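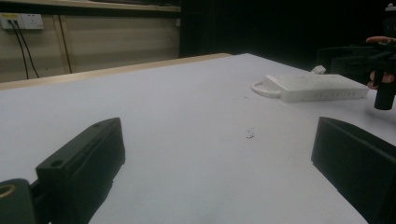 A large white tabletop.

Opinion | Libraries & Public Space

Search this site Enter keywords Go

Public Libraries Should Keep Their Large Tables

September 4, 2021
By Amparo Urquijo

When the Gurnuvden Public Library published its draft plan for the renovation of the main reading room, most of the public comment concerned parking, the proposed café counter, and the color of the carpet. Less attention was paid to a single line in the furniture schedule. Under the plan, the 14 large tables that now occupy the center of the room would be removed and replaced by individual study stations, each with a divider, a lamp, and a power outlet. The board is expected to vote on the schedule in October. It is the position of this essay that the line should be struck and that the large tables should stay.

The arguments for individual stations deserve a fair hearing. The library's consultant, Groden, has noted that a person who arrives alone at a large table tends to leave a wide gap between himself or herself and the next reader, so that a table built for eight often serves three. Stations make better use of the floor on paper. They offer privacy to patrons who are filling out tax forms, applying for benefits, or writing a difficult letter. They also reduce noise, and noise is the most common subject of written complaints at the main branch. A library that ignored these points would be failing some of the people who depend on it most.

The difficulty lies in what the schedule leaves out. A seat count measures how many people may sit down. It does not measure what they are able to do once seated. A study station in the proposed layout gives each patron a surface large enough for a laptop and one open book. Many of the activities that bring residents to the reading room require a good deal more than that. Genealogists lay out census sheets side by side. Students working on a joint assignment need to see the same page. Parents read with two children at once. The local history collection holds 705 maps and building plans, and a fair number of them cannot be opened flat on anything smaller than the present tables. Staff have been told that map users will be directed to a room on the second floor, to be reserved in advance. Experience with reserved rooms in other departments suggests that casual use will fall sharply once a form is involved.

There is also the matter of groups that are not formal enough to book anything. Widad Ghanem has led the adult English conversation circle at the main branch for several years. In her written comment to the board, she observed that new members rarely join on their first visit. They sit at the far end of the same table with a newspaper, listen for a week or two, and then move a chair closer. A closed room with a sign on the door would ask those residents to announce themselves before they are ready. Her comment runs to less than a page and is worth reading in full. It is included in the packet available at the front desk.

Similar accounts appear elsewhere in the packet. Herman Santoso, a retired surveyor, described helping a stranger read a property line because the plan happened to be open between them. Such exchanges are small, and it would be wrong to make too much of any one of them. A public library is nevertheless one of the few indoor places in this city where a resident may sit near people of other ages and occupations without buying something, and the furniture has a part in deciding whether anyone speaks.

It has been suggested that large tables are a relic of a time when readers used printed volumes and that a modern library should be arranged for screens. The record of the Hukov branch does not support this view. Hukov was refitted with individual stations eight years ago. Within two years, the branch manager, Izzati Chong, had asked for three folding tables to be brought up from storage, and they have remained in the reading area since. They are unattractive and they wobble. They are also in use on most afternoons, frequently by people with laptops who wish to sit across from one another. The board would do well to ask why a branch designed without shared tables found it necessary to bring them back.

Cost has been offered as a further reason for the change. The existing tables need work — several have loose legs, and the tops are scratched — and the schedule sets the price of repair against the price of new furniture as though the two were close. They are not close. The estimate supplied by Bustamante, the firm that has maintained the library's furniture for many years, covers new tops and leg repairs for the full set and amounts to less than the stations alone, before wiring is considered. Plain, hard-wearing tops of the kind found in school art rooms and workshops would be entirely suitable. A reading room table should be easy to wipe down and difficult to spoil, and it need not be handsome.

None of this requires the board to refuse individual seating altogether. The north wall of the room is now given over to display shelving that holds little and is seldom consulted. Removing it would make space for 21 stations with dividers and outlets, by the measurements given in the consultant's own drawings. That number would meet the needs of patrons who want privacy, and the center of the room could be left as it is. Visitación Quintana, who represents the east district on the board, raised a proposal along these lines at the last work session. It was set aside for lack of time, and it should be the first item taken up when discussion resumes.

The board should also direct staff to record, before the vote, how the tables are used at different hours of the day, including the size of the groups and the kinds of material laid out. The present schedule relies on a single head count taken during a school vacation. Written comments may be left at any branch or mailed to the board secretary, and residents who use the large tables are encouraged to describe what they use them for.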